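June 19, 2024
By a staff contributor

The Best Door in Bretau

I had 491 dents on my record when the letter came. I keep a notebook, okay? Every dent I've ever pulled goes in there with a little pencil tick, and I'd always figured that when I hit 500 I would buy myself a cake and quit body work forever.

The letter said our shop was up for Best Small Repairer at the Lestitis dinner in July. Our shop is me and my cousin and a compressor that sounds like a goose. I read it standing in the driveway, then I read it again to the goose.

"They want a door," I told my cousin.

"What kind of door?"

"A door we fixed. Any door. They're going to look at it under lights." 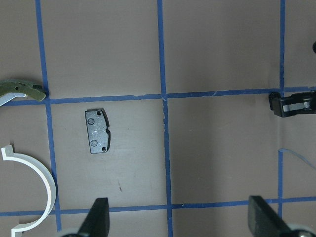
Blue tape, laid out in squares.

So we went looking for a door. We had a nice one off a hatchback, but the owner wanted it back on his car (fair enough!). We had one from a delivery van with a crease down it like a bad pillow. And then there was the green one, hanging on the back wall since before I worked there, off a Kustel sedan, and if you've never seen a Kustel, well, they built them heavy and they built them ugly and I love them like I love my own feet.

The green door had nine dents in it. You can do the math. I did it right there with my finger on the glass and my stomach went cold.
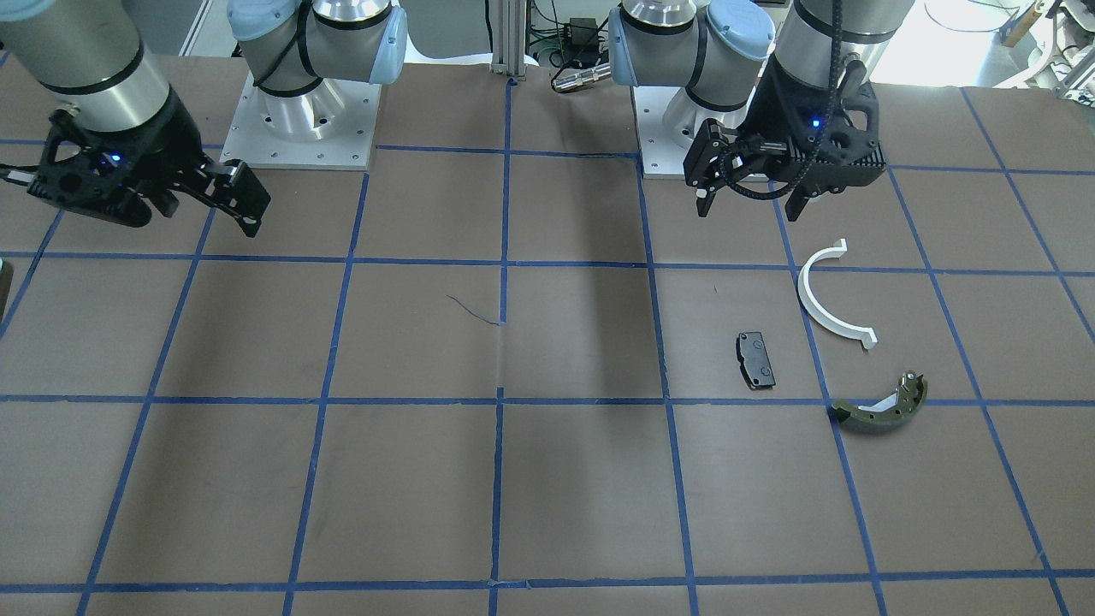 I didn't say anything to my cousin about the notebook. I just said the van door was the smarter choice, more of a challenge, the judges would eat it up. He looked at me for a long time and then lifted the green door down by himself, grunting, and set it across the stands.

The first four came out easy. The fifth one fought. By the seventh it was past midnight and my cousin had gone to sleep in the customer chair with his boots on, and I was talking to the metal like you'd talk to a horse. Come on, sweetheart. Little more. There you go.

Then I had 2 left, and I put the hammer down and made coffee I didn't want.

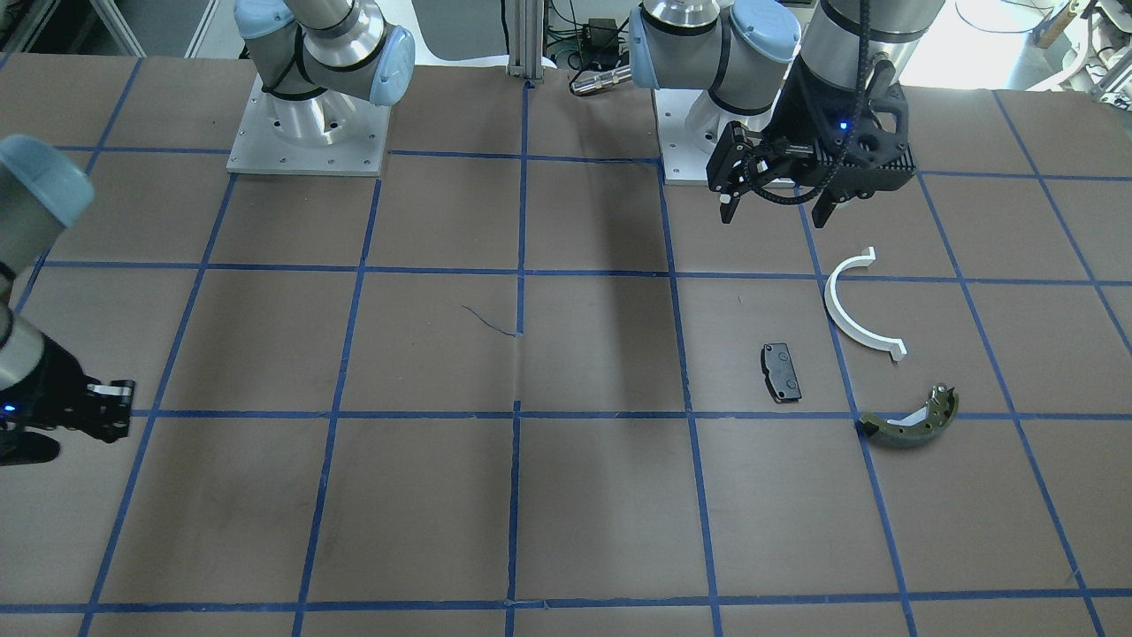 See, I'd told everybody. I'd told my sister, the parts guy at Mohammadi Auto Supply, a woman on the bus. Five hundred and done! I was going to learn to bake. I had the shoes picked out, those soft white ones.

I drank the coffee. I pulled number 499, and it popped like a knuckle, and my cousin woke up and said, "Is it morning?"

"No," I said. "Go back to sleep."

The last dent was down low by the hinge, a shallow thing no bigger than a thumbprint. You'd have to be kneeling to find it. I knelt there until my knees hurt.
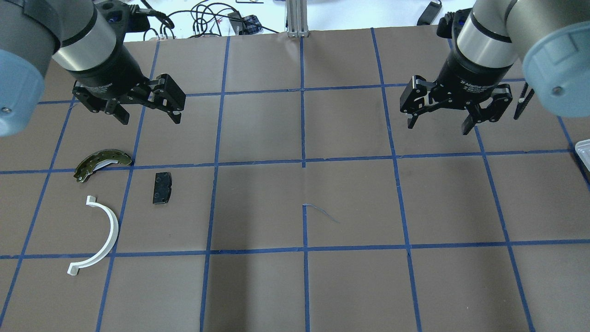 Over the taped squares, a gripper on each side.

We took the door to Lestitis wrapped in my good quilt. A judge in a gray suit walked all the way around it, then crouched, which I hadn't expected from a man in a suit like that, and ran his thumb along the bottom edge by the hinge.

"You missed one," he said.

"Yes, sir," I said. "I'm saving it."

We came in second. My cousin sulked all the way back to Bretau, and I drove with the window down and the notebook in my lap, open to the page with the empty space.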